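Manipulation Laboratory Begins Second Round of Gripper Trials

The Manipulation Laboratory at Cunmont has begun the second round of its gripper comparison program, which will continue through March. The program is intended to guide the purchase of end tools for the teaching and research benches and is led by Leonie Fuchs, senior engineer.

In the first round, fingers supplied by Vudeck and Predent were tested on single rigid blocks. Both sets completed the full schedule of 1,000 closing cycles without a mechanical fault. The laboratory concluded that block tests alone did not separate the two products well enough to support a decision, and the second round was planned accordingly.

The current round uses a two-arm station and a set of light household and toy items. Operators carry out short table-setting tasks in which food pieces are moved between a cutting board and colored plates. The items were selected for their differing shapes. A long rounded loaf may roll when touched on one side, while a thin wedge offers the fingers only a narrow area to hold. Plates are included as targets and, in 3 of the tasks, must themselves be moved by the rim.

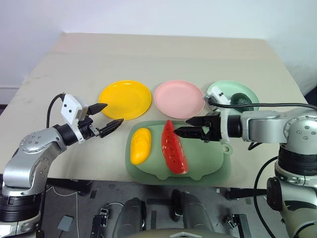
Two-arm station with toy bread and watermelon on the cutting board and three plates behind.

Camera placement is being reviewed at the same time. Each wrist carries a compact camera module, and the laboratory wishes to establish how much of the target remains in view during the final approach. Early results suggest that the wrist view is most useful for small items and that the head view remains necessary when one arm reaches across the work area. Cable routing has also been added to the checklist, as a cable passing over a plate can hide an item from the head camera.

At the time of writing, 136 trials have been recorded. Operators log the outcome of each grasp, the number of attempts and any contact with the table surface. Trials in which an item is dropped are kept in the record and marked for later review. Control software for both arms is provided by Nikzad, and its settings will remain fixed until the round is complete.

Members of staff who wish to propose further items for the test set may submit them to Ms. Fuchs. Items should be washable, free of sharp edges and light enough to be lifted with one hand. Training for new operators is held in groups of no more than seven, and places may be requested through the laboratory office.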